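Rultwood parts room switches to lidded boxes

01/03/2021 – The parts room at Rultwood has started moving its small hardware out of paper envelopes and into clear-sided organizer boxes. The room holds 1,804 kinds of screws, washers and springs, and staff had asked for a faster way to find them.

Clifford Fraser, who runs the room, said the boxes will be filled one at a time at the sorting table. Each gets a number on the lid and a matching line in the stock book.

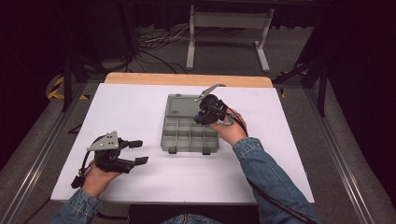
Boxes are checked before anything goes in. The lid has to open flat and the latches have to close without force. Any box with a cracked hinge goes back to the supplier, Stekton.

Washers come first, followed by machine screws. Springs will stay in their envelopes until January – they tangle, and Fraser wants to try them in deeper trays.

The room will stay open during the change. Anyone who needs a part that has not been moved yet can ask at the counter. Empty envelopes should be left in the bin by the door, with the old labels still on.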